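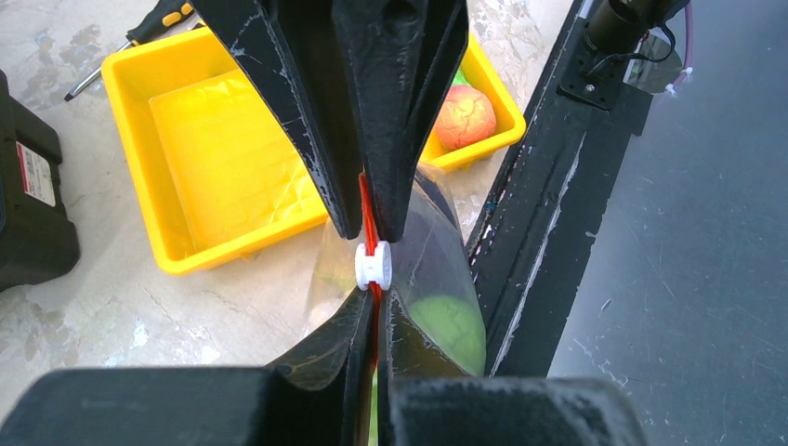 Wamthorpe list member wrote on Aug 28, 2019:
> The reading on our supply is 4,000 litres a day higher than in February and
> the district meter shows the same step. I don't think the Juretville main
> is to blame. Has anyone checked the valve at Wikitz since the repair?

Yes, the Wikitz valve was checked on the night shift. It shuts fully and the spindle takes the same number of turns as the record card gives, so I would rule it out.

The step in the night line looks more like a service pipe to me. Minimum flow used to settle by 2 in the morning and stay flat until 4. It now sits higher from the start and doesn't vary with pressure in the way a split plastic main would. When we dropped the outlet pressure at Wamthorpe the flow fell, but by less than I expected. A corroded joint or a pinhole in old iron would fit that better.

Two things to settle before anyone digs:

1. The logger at Juretville is still on winter time. Shift its trace by an hour before you lay it over the Wamthorpe one, otherwise the two peaks don't line up and you will see a loss that isn't there.

2. The boundary valve on Meng Lane is marked closed on the 6 inch drawing and open on the later one. I would trust neither. Please sound it with a stick on both sides and note what you hear.

If Meng Lane is passing, part of your 4,000 litres is going into the next district and the balance needs doing again with both inlets. If it is tight, I suggest a step test from the Wikitz end, closing one street at a time and leaving each shut for at least four readings.

The pulse unit on the Juretville meter was changed in February. The factor in the spreadsheet may still be the old one. Cell references are in the notes tab.

Area 6 logger files to follow once I have converted them.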